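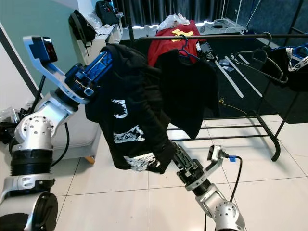 Section 4. Loading and Using the Garment Rack

This section applies to the Plustitz free-standing garment rack once the frame has been assembled as set out in Section 3. It covers the hanging of T-shirts and sweatshirts, the storage of empty hangers, and the care of the floor beneath the rack. Users who have bought the Dosero extension rail should read this section first and then turn to the leaflet supplied with the rail.

4.1 Before loading

1. Check that the rack stands level on all its feet. On a tiled floor, a foot resting on a grout line may cause the frame to rock. Move the rack slightly until it is steady.

2. Press down on the top rail at each end. If either end moves, return to Section 3 and tighten the joints again.

3. Leave clear space on the side from which the rack will be loaded. A bench or low seat may remain nearby, provided that it does not touch the lower rails.

4. Clear the floor beneath the rack of leads, cables and packaging.

CAUTION: Cables lying beneath the rack can catch on the feet when it is moved. Lift them out by hand. Do not drag the rack across them.

4.2 Preparing the garments

1. Read the care label of each garment. Heavy knitted items should be folded and stored flat, as they stretch at the shoulders when hung.

2. Turn the garment the right way out and hold it by both shoulders. Allow the body to drop to its full length before it is brought to the rail.

3. Shake out the folds. Where there is a printed design on the front or back, smooth the cloth on either side of the print with the flat of the hand.

4. Fasten any zip or top button.

NOTE: Printed designs should not be pressed against one another in warm rooms. If two printed garments must hang side by side, turn them to face the same way.

4.3 Placing a garment on a hanger

1. Take one hanger from the end of the rail. Plastic hangers are suitable for T-shirts and light sweatshirts.

2. Insert the hanger from the bottom hem and bring the hook up through the neck opening. Do not force the hanger down through the neck, which will in time pull the collar out of shape.

3. Settle one shoulder on the hanger, then the other. The shoulder seams should lie along the arms of the hanger, with the neck opening centred on the hook.

4. Place the hook over the top rail from the front. All hooks should face the same way, so that a garment can be removed without disturbing its neighbours.

5. Draw the garment down lightly by the hem and let go. If it swings to one side, the shoulders are uneven and should be set again.

Lanyards, belts and scarves may be draped over a hanging garment for short periods. They should be taken off before the garment is moved, as a clip or badge can snag the cloth.

4.4 Arranging the rail

1. Begin near the middle of the top rail and work outwards, adding garments to each side in turn.

2. Keep the empty hangers together at one end. They are easier to reach there and do not become hooked into the clothing.

3. Place dark garments next to other dark garments. New black cotton may shed fluff or dye, and should be kept apart from white items until it has been washed.

4. Leave a gap of 2 cm between garments. A wider gap is advisable in damp rooms.

5. Leave newly washed garments on the rail for 24 hours before putting them away in a drawer or wardrobe.

CAUTION: Do not hang all the heavier items at one end. Do not climb on the rack, lean on the top rail or use it to support a shelf.

4.5 Garments waiting to be hung

Clothing that has not yet been hung may be laid on a clean surface close to the rack. It should be kept off the floor. Bags and wrapping should be removed from the pile and put away, particularly plastic bags, which trap moisture against the cloth.

WARNING: Plastic bags present a risk of suffocation. Keep them away from babies and small children at all times.

4.6 Floors and mats

The feet of the rack may stand on tiles, sealed wood or short-pile carpet. Where a mat is used, either the whole rack should stand on it or the mat should be kept clear of the feet. A rack with one side raised on a mat will lean — the lean becomes more marked as the rail is filled.

Sweep beneath the rack once a month. Wipe the metal parts with a soft cloth, slightly damp, and dry them at once. Scouring powders will mark the black finish.

4.7 Moving a loaded rack

1. Remove all garments if the rack is to be taken through a doorway or over a step.

2. For a short move within the same room, close the garments up towards the middle of the rail. Remove any loose item draped over them.

3. Lift the rack with two people, one at each end. Both should hold the upright posts and keep their hands off the top rail.

4. Set the rack down and repeat the check in 4.1, step 1.

Replacement feet and joint caps may be ordered from the Jitaru parts desk in Gratenville. Please state the model name and the part letter shown on the assembly sheet.

Filed under: Home Storage > Clothes Rails > User Guides

Shares: 24 | Comments: 2

Related guides
Section 3. Assembling the Frame
Section 5. Fitting the Dosero Extension Rail
Folding and Storing Knitwear
Removing Fluff from Dark Cotton
Plustitz Spare Parts List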